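Research > Working papers > Workplace and staffing

13 min read

4. Onboarding buddies and early exits

4.1 What we asked

Most of the writing on early exits looks at pay. We wanted the first month. Who sat with the new hire, who answered the dumb questions, did anyone have lunch with them. Two employers agreed to take part: Vekden, a parts wholesaler with one large site, and Ciltiven, which runs call centres in smaller towns. Both already had a buddy program on paper. Neither had checked whether it was used.

We had 626 new-hire records between the two. Payroll gave us start and finish dates. Buddy assignments came from the HR system at Ciltiven and from a shared spreadsheet at Vekden – more on that below.

4.2 Early exit, defined

Anyone who left within 30 days of their start date, for any reason recorded. Transfers to another site not counted. Casuals converted to permanent keep their orignal start date. We argued over this one for a while and Damgaard's view won out: from the new worker's side, day one is day one, whatever the contract says.

4.3 What counted as having a buddy

A name in the system wasn't enough. At Ciltiven plenty of people had a buddy listed who worked the opposite shift. So we used two measures. First, assigned: a name recorded before the end of the first week. Second, active: the new hire said, in the short survey, that they had talked with the buddy at least once outside the formal tour. The survey went out on the Monday of the second week. Reminders were sent once only, at the request of both employers.

People who left before the survey are a problem. They have no active measure at all. We ran everything with them left out and again with them treated as no buddy, and report both. The two versions bracket the likely answer but not tightly.

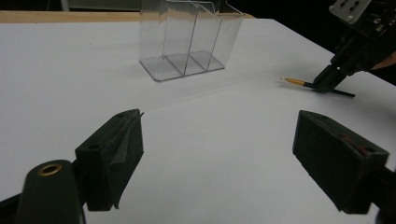 Page last changed: March

Figure 4. Clear plastic organizer on a white tabletop.

4.4 Interviews

Dagný Damgaard did all 13 interviews, by phone, mostly after hours. Team leads and former staff. Notes were typed up the same evening and coded by two of us using the scheme from Koyama, with one extra code for rostering because it kept coming up. Disagreements were talked through. No recordings – Vekden's people were not comfortable with it and we wanted the same method at both places.

Some things came up over and over. Buddies weren't given time off the phones or the floor to do the job. Leads picked whoever was standing closest. Several former staff couldn't remember who their buddy was supposed to be, though most could name the person who actualy helped them. Often a different person altogether. That gap matters for how the assigned measure should be read.

4.5 Limits

Vekden's spreadsheet was overwritten in places, so some assignments are lost. Survey was short and self-report. Buddies were not handed out at random: a busy team with a tired lead may skip the buddy and also lose people, and we can't pull those two apart with what we have. A third employer, Curko, dropped out before sending data, so retail is missing entirely. Results in section 5 should be taken as a description of two workplaces and no more than that.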